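Folding all day: an afternoon with Anoma Seneviratne

By Lucie Robichaud

Anoma Seneviratne had a pair of grippers in her hands when I came in, so we put off shaking hands until later. She works at Skerovari, where she leads the small group that records people doing household jobs so that a machine can learn from them. This season it's laundry. She had kindly agreed to let me sit beside her for an afternoon in October, on condition that I didn't talk while she was in the middle of a take, and I'm afraid I broke the rule twice before tea.

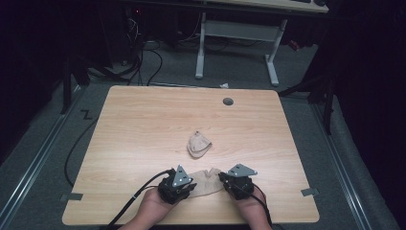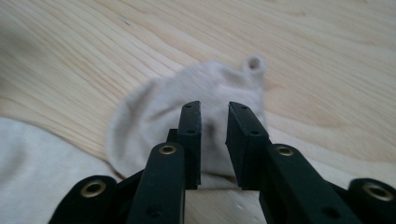
"People imagine it's all clever sums," she told me, once she'd set the grippers down and found me a chair, "and there is plenty of that, down the corridor with Jalen. But somebody has to show the thing how a sock gets picked up, and show it again, and then once more with the sock lying a different way. That's my end of it."

The collection is called Bradska, after a village where two of the group once spent a very wet holiday. By the week of my visit it held 1,932 takes. Anoma would like a good many more, though she's stopped giving people a date for when it'll be finished. A take begins with the cloth dropped on the table and ends when it's been dealt with, and on a decent day one person can manage 100 of them before their wrists begin to complain. The best anyone has done is 129. That was Brayden Wong, who (his sister Jade tells me) had never knowingly folded anything at home.

I asked why they don't simply film people using their own bare hands, which seemed to me a much easier way to spend a day.

"We did try that, early on," Anoma said. "It was lovely to watch and it was very hard to use. Your fingers do so much without asking you. You roll the edge of a cloth between finger and thumb, you feel that you've picked up two layers, you let one go. The machine that's going to learn from us hasn't got fingers like that, it has two jaws. So we give ourselves two jaws as well, and then we're all in the same boat." She laughed. "You do get quite humble about tea towels."

She let me have a go, and I can report that it's maddening. My first attempt pushed the cloth clean across the table, my second picked up a corner and dropped it, and by the sixth I'd made something that could be called a fold if you were feeling generous - Anoma was, and said so. I asked whether all my muddles would be thrown away. She thought about that for a while.

"Some of them, yes. If you stop halfway to scratch your nose, that goes. But if you miss the edge and then go back for it, I'd want to keep that. Jalen and I argued about it for most of the spring. He wanted everything tidy, and I kept saying, well, what's it meant to do when it misses? It needs to have seen somebody miss and put it right."

Jalen Iwasaki, when I found him, was cheerful about having lost. They had set aside 300 takes with a fumble and a recovery in them, he said, and trained once with those and once without. The version that had seen the fumbles was slower, and he still grumbles about that, but it got stuck far less often.

Jade Wong looks after the sorting, going through each day's takes on a program called Prosier, marking where one movement stops and the next starts. She says she can tell who's holding the grippers within a second or two. "Anoma comes in low and gentle. Brayden goes at it like he's catching a fish. We want both, really. If it were all Anoma it would only ever learn to be Anoma."

Later, when the kettle was on, I asked Anoma if she ever got bored. She said of course she did, usually at four o'clock, and that she got through it by listening to long radio plays from a box set her friend Ross had lent her. Towels are next, and she's dreading them a little, as they're heavy and they slide. After that she has a fitted sheet in mind, but she hasn't mentioned it to the others yet, and she asked me to wait until she had before I printed this. She told them last week. Jade has asked for a bigger table.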